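Reference > Mobile robots > Legged and wheeled platforms > Stato
Print this article | E-mail this article

Stato is a path-following kit for small outdoor robots, made by Chu and sold with or without a carrier base. It is intended for parks, campuses and waterfront walks where a robot must keep to a paved route without painted markers or buried wire.

Design

The kit consists of a forward camera, a compute module and a mounting plate with 2 quick-release clamps. Software divides each camera view into drivable surface and boundary, and passes a steering target to the host robot. Walls, fences, curbs and grass edges are treated as separate boundary classes. The compute module draws its power from the host and stores 108 minutes of video on internal memory.

Versions

The standard kit weighs 346 grams. A second version, sold under the name Stato Sendham after the town where route trials were held, adds a sealed housing and a longer camera bracket. Both run the same software. A route can be taught by walking the robot along it once — the operator may then edit speed limits and stopping points on a tablet.

Reception

Raquel Cardoso, reviewing the kit for the trade newsletter Ultilberg, rated its edge keeping highly on straight paths and found setup simple. She criticized the slow restart after a lost signal and the lack of a printed manual. Chu issued a revised startup routine the following August.

Related articles
Boundary detection
Campus delivery robots
Outdoor navigation
Route teaching
Visual steering 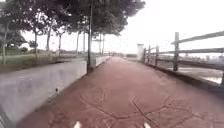
View from a robot on a waterfront path, with a low concrete wall to the left and a wooden fence to the right.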